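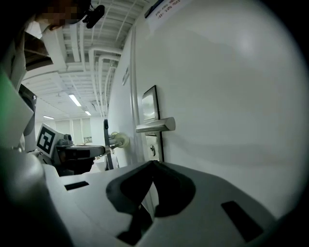
4.2. Ce que les parties attendent du premier entretien de médiation

Avant d'en venir aux accords eux-mêmes, nous voudrions nous attarder un peu sur le moment qui les précède, et que la littérature juridique traite souvent en deux lignes : le premier entretien, celui où un petit commerçant, un bailleur ou un fournisseur s'assoit (parfois à contrecœur, il faut bien le dire) en face d'un médiateur qu'il n'a pas vraiment choisi. Nous avons dépouillé presque 800 dossiers de médiation conventionnelle en matière de baux commerciaux et de créances entre professionnels, et nous en avons retenu 115 pour une lecture approfondie, avec les courriers, les notes d'audience quand il y en avait et les projets d'accord successifs.

Le dossier que nous appellerons Trollinico, du nom de la société preneuse, donne une bonne idée du climat de ces rencontres. Le bailleur, Granent, réclamait des loyers arriérés ; la locataire opposait des travaux jamais entrepris dans l'arrière-boutique. Pendant tout l'entretien, que la médiatrice, Nesrin Saraç, avait fixé un jeudi en fin d'après-midi, il n'a pour ainsi dire pas été question d'argent. Le gérant, Valentin Costache, est revenu à quatre reprises sur une lettre recommandée reçue au mois d'avril, dont le ton l'avait blessé bien davantage que le contenu. « Je voulais qu'on me téléphone », nous a-t-il confié plus tard, et cette phrase, sous une forme ou une autre, nous l'avons retrouvée chez beaucoup de nos interlocuteurs.

On aurait tort d'y voir une simple anecdote. Tripathi et Honkanen, dont les travaux sur les litiges entre fournisseurs nous ont beaucoup aidés au moment de construire notre grille de lecture, distinguent la demande formulée de la demande portée, la première étant celle que l'avocat rédige et la seconde celle que la partie raconte dès qu'on lui en laisse le temps. Dans les dossiers de notre échantillon restreint, l'écart entre les deux est fréquent, et il se réduit rarement avant la deuxième séance. Les entretiens de moins de 30 minutes, en particulier, laissent peu de place au récit, et l'on y passe très vite au chiffrage.

Le litige opposant Morikawa à Zemex invite toutefois à une certaine prudence. Les deux sociétés, conseillées de longue date, étaient venues avec des positions écrites, un calendrier et même un brouillon de protocole, et leur médiateur a eu la sagesse de ne pas les en détourner. Nga Âu, qui a codé ce dossier avec nous, l'avait d'abord classé parmi les entretiens « fermés » ; après discussion, nous l'avons reclassé parmi les entretiens « préparés », catégorie que notre grille initiale ne prévoyait pas et que nous décrivons en annexe.

Reste la question de la confidentialité, à laquelle les parties tiennent énormément sans toujours en connaître l'étendue. Plusieurs d'entre elles pensaient que leurs propos pourraient être repris devant le juge en cas d'échec, et pesaient chaque mot en conséquence. Nous y revenons à la section 4.3, à propos de la rédaction des conventions d'entrée en médiation.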